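Performing Your Own Songs
Session 4: The first gig and how to prepare for it

Tutor: Vesela Shehu
Guest speaker (second half): Snežana Milošević

Bring to the session: your set list draft from last time, your instrument, a pencil.

1. Choosing a set

Most open mics give you a slot for two or three songs. A support slot is usually half an hour, and a café booking can run to two hours with breaks. Work out the length of each song with a clock, at the speed you play it in front of people. Nearly everyone plays faster on stage than at home, so a set timed in the bedroom will come out short.

Start with a song you could play with a cold. The opening number is where the sound gets adjusted, and the engineer will be changing your voice level while you sing. Save the quiet one for third or fourth place, once the room has settled. If you only know one cover, put it after a song of your own.

Keys matter more than students expect. Three songs in G with the same strumming pattern will sound like one long song. Move the capo, change the picking, or swap the order.

2. Talking between songs

Keep it short. Say your name after the first song and again before the last. If a song needs explaining, one sentence will do. Tuning takes time, so learn to tune and speak together, or tune in silence with a clip-on tuner. Apologising for a mistake draws attention to it, and most listeners will have missed it. 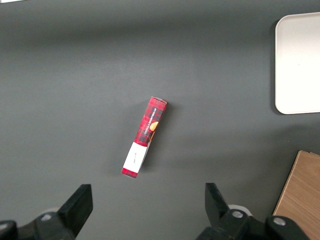 How early should you arrive for a soundcheck?
Half an hour before the time you were given. That leaves room to find the person in charge, tune up and put your case somewhere safe.

3. Sound in small rooms

In a room of 50 people you may need a microphone for the voice only. Play the guitar without the PA first and ask a friend to stand at the back. If the voice covers the guitar, plug in and bring the guitar up slowly.

Stand behind the main speakers. Feedback usually starts when the microphone points at a speaker, so move yourself before you ask for the volume to come down. Keep your mouth about a hand's width from the microphone and sing across it slightly if your P sounds are popping.

Case study: Snežana's first tour was eleven dates as opening act for the duo Graline. The smallest room was the back of the Bhutto café. The largest was a hall with 2000 seats, where she used the same set list and found that her spoken introductions were lost in the echo. She cut them all from the next night onwards. We will listen to both recordings and compare the pacing.

4. Money and paperwork

Agree the fee in writing, even if the message is two lines long. Ask when you will be paid and by whom. Keep a list of every date you play and every original song performed, as you will need it when you claim royalties for live performance.

For next Wednesday

Write out a 25-minute set with keys, capo positions and timings. Play it through once without stopping and record it on your phone. Listen to "Givovov" and "Miteo" from the course playlist and note where each singer breathes in the first verse.

Practice rooms can be booked at the front desk until 9 pm. The door code is 2501.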